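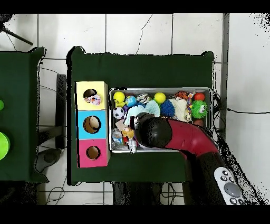 What is a demonstration in robot learning?

A demonstration is one recorded run of a task, carried out by a person or by a robot under a person's control, which a learning system later uses as an example of how the task is done.

Print this page | E-mail this page

Demonstration collection

Demonstration collection is the practice of recording many runs of a task so that a program can learn to carry it out. It is used mainly in imitation learning, where the program is trained to produce the same actions a person chose in the same situation. The recorded runs are also called episodes, trials or examples, and a full set of them is called a dataset.

Contents of an episode

An episode usually holds two streams of data. The first is what the robot sensed: camera images, the positions of its joints, and sometimes the force at the gripper. The second is what the robot was told to do at each moment. The two streams must share a clock. If the images lag behind the commands, the trained system tends to close its gripper too early or too late.

Most episodes also carry a short written label, such as "put the red ball in the top box." Labels may be written before the run, in which case the operator follows them, or afterward by a second person who watches the recording. Labels written afterward are more varied in wording but take longer to produce.

Methods of control

In teleoperation the operator moves the arm from a distance with a hand controller, a headset, or a smaller copy of the arm. In kinesthetic teaching the operator takes hold of the arm and moves it directly. Kinesthetic teaching needs little equipment, but the operator's hands often appear in the camera images and have to be kept out of view or dealt with later. A third method uses a handheld gripper with a camera attached, and no robot is present during the recording at all.

Choice of objects

Sorting and picking tasks are common because they are easy to set up again after each run. Toys, balls and small household items are often used. A mixed tray gives the system more to learn from than a tray of identical parts: a smooth ball rolls when touched off center, a spiky or fuzzy one gives the fingers something to hold, and a plush toy changes shape in the grip. Clear plastic is a known difficulty, as depth cameras often read straight through it.

Containers are chosen with the same aim. Boxes in different colors, with openings of different sizes, let one table serve for several tasks. A wide opening forgives a poor release. A narrow one requires the gripper to be lined up before it lets go, and some objects will stick in the hole and need a second push. Whether such a push belongs in the same episode is decided by the protocol of the project.

Resetting and variation

Between runs the objects are returned to the tray. If they are always put back the same way, the system may learn the layout of the tray instead of the task. Operators are therefore told to tip or stir the contents, and to shift the tray or boxes slightly from time to time. Plain table coverings make objects easier to pick out, although a dataset recorded on a single color of cloth may transfer badly to other tables.

In the Bitville sorting set, each session was planned as 100 episodes. The protocol, written by Lorenz Lüthi, asked operators to stir the tray after every run and to change places after 46 episodes — a rule later dropped at the Bramstead site, where the operators preferred to finish a session alone.

Failed runs

Projects differ on what to do with failures. Some delete them. Others keep them with a mark, so that the system can be trained to tell a good grasp from a bad one. Runs in which the operator misses, backs off and tries again are generally kept, as they show how to recover from a mistake. One Bitville session ended with 67 usable episodes after review; most of the rejected runs had a dropped camera stream, and the movements themselves were sound.

Review

Review is normally done by playing back each episode at higher speed. The reviewer checks that the label matches the action, that all cameras recorded from start to finish, and that the episode stops soon after the task is done. Long pauses at the start are trimmed — a system trained on them may learn to wait.

See also: Imitation learning; Teleoperation; Grasping; Rainer protocol

Search this site Enter a term Go

Contact the editors, Stisusstead | Copyright | Back to top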